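Home | Opinion | Services | Carers | Contact

Respite hours should belong to the family

Goltdale changed its respite scheme in August. Families caring for a disabled adult used to be given a yearly total and could spend it as they liked. Now the hours come in fixed blocks of two, booked through Filmont, and any block not used by the end of the month is lost.

I understand why. Under the old scheme 200 hours could sit untouched until March, and then everybody rang at once. Planning staff around that must have been miserable.
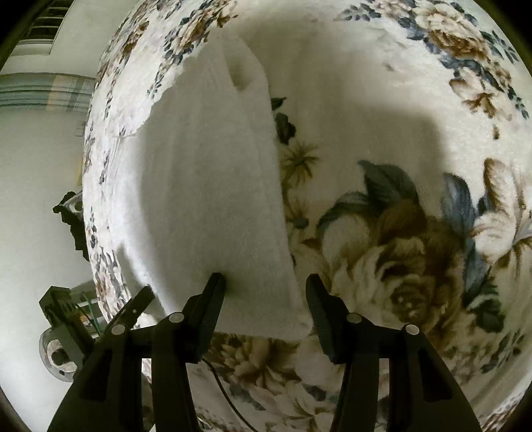

Respite is mostly ordinary housework and company, and it doesn't divide well into blocks. Some weeks a family needs one hour so that somebody can get to the dentist. Other weeks they need a whole night. A good support worker will fit round this, and will let the person do what they can at their own speed, even if it's only putting a folded towel on a flowered bedspread before a bath. Two hours with a clock running makes that harder, and the worker ends up doing the job for them.

The monthly cut-off is worse. My brother was in hospital for most of one month and we lost nine hours. We needed them badly when he came home.
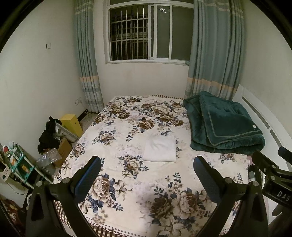
Declan Sugden wrote to me after my last column to say that the old system favoured people who were good at filling in forms, and that his mother never got through to anyone under it. He has a point. I'd keep the Filmont booking line for that reason.

But let the hours carry over for a year, and let families book one at a time. Itden already does both.

Buppha Tanasarn

Contact the editor | © Goltdale Carers' Paper | Back to top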